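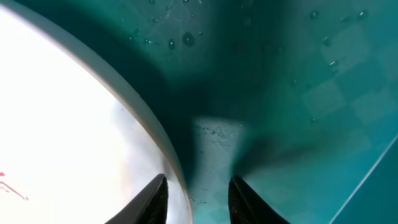

Grey rim, close up

Trornbridge and Litach Bus Users' Group
Minutes of the summer meeting, held in the upstairs room at Mai House

In the chair: Hiba Rizk
Notes: Senyo Fiadzo
Apologies were received from the member for Larnar and from the county transport office.

1. Minutes of the last meeting
Agreed, with one correction. Under item 4, "Litach Church" should read "Litach Cross". The stop at the church was taken out some years ago and should not appear in anything we send to the operator.

2. Matters arising
The broken glass in the shelter outside the chemist has been cleared. The panel has not been replaced. Senyo has written again and will forward the reply when it comes.
The timetable case at Larnar Green still shows the winter times. Two members said they had missed the last bus home by reading it. Hiba will ask for a new sheet to be put in.

3. The number 9
The operator's letter was read out. It proposes that the number 9 should no longer go round by the health centre between the morning and afternoon peaks, and should instead run straight down the hill from Litach Cross. The operator says this would make the service more punctual.
Members did not dispute that the bus is often late, but several thought the delay is at the lights by the bridge, which the new route would still pass through. One member has kept a note of the times at the bridge and will let Senyo have a copy.
The walk from the hill stop to the health centre was discussed. It is uphill going there, the pavement is narrow, and there is nowhere to sit. A member who uses a frame said she could not manage it.
It was agreed to object to the change and to suggest that, if it does go ahead, every other bus should keep to the present route. Senyo to draft a reply. Hiba to sign it.

4. Petition
The petition against the change has 1,233 signatures. The paper sheets from the post office have been added in. Sheets are still out at the library in Litach and should be handed to Senyo by the end of the month.
There was a question about people who had signed both on paper and online. Names found twice have been struck out once.

5. Money
The balance stands at £950. The only large payment since the last meeting was £100 for printing leaflets. Room hire for the September meeting is still to be paid.
It was proposed that members should no longer be asked for anything towards tea. Not agreed. The saucer will stay.

6. Shelter at Larnar Green
The landowner has no objection to a shelter on the verge, provided the gate can still be opened fully. The parish would like to know who will clean it. There was a long discussion. The group has no means of cleaning a shelter and does not want to promise it. Hiba will go back to the parish and ask whether it could be added to the round that covers the noticeboards.
One member asked for the shelter to face away from the road because of spray. Another said that passengers would then be unable to see the bus. Left for the site visit.
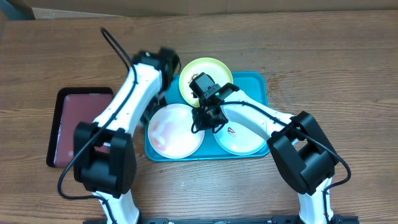 Page last changed: Aug 2, 2021

7. Use of the room
Mai House has asked all groups to leave the kitchen as they found it. Plates to be washed and put back in the left-hand cupboard, including the white ones with coloured rims. Trays, turquoise and maroon, go on the shelf by the window. The urn must be emptied and switched off at the wall. Key to go back through the office letterbox in the envelope.

8. Leaflets
There is still a box of the yellow leaflets. They give the old telephone number for the enquiry line, so please write the new one on before giving any out. Members who have time to take leaflets round the Litach side should speak to Senyo. The flats behind the garage have not been done.

9. Any other business
A driver on the early bus was thanked for waiting when the connection from Larnar ran late. Hiba to write to the depot.
The request stop by the school sign is overgrown again and drivers cannot see people waiting at it. Senyo to report it.
Dogs on buses: not discussed for lack of time. Carried over.

10. Next meeting
In September, same room. The date will go up on the noticeboard once the operator has said whether it will send anyone.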